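Winter progress report to the Jarnatis Fund
Gallagher Park evening racing and concerts
19 Dec 2019

We are delighted with how the first season went, and this report covers what your grant has paid for so far and what we still have to do before the gates open again in March.

We ran eight evening cards with live music after the last race. The best crowd came for the Denia Handicap, when the infield lawn was full well before the band came on -- a great sight for those of us who remember the old midweek meetings. Of the people who filled out our exit survey, 41 percent had never been to a racetrack before. Many asked for a beginner's guide to reading the race card, and we are writing one now.

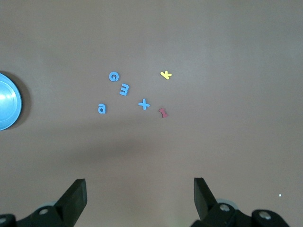
The new stage sits on the far side of the paddock, so the horses no longer have to walk past the speakers. Trainers asked for this early on and it has made the evenings much calmer. We also moved the sound check to the morning, which the stable staff love!

Work on the Emik Stand is nearly finished. The ramp and the 75 new seats are in, but the handrail on the east steps has been delayed and will go in after the holidays.

Spending is on track except for shuttle buses, where we went 20 percent over. Late finishes meant extra trips back to the station. We would like to move money from the printing line to cover this, and the request form is attached.

Next up are band bookings and the draft race schedule -- both should reach you by the end of next month.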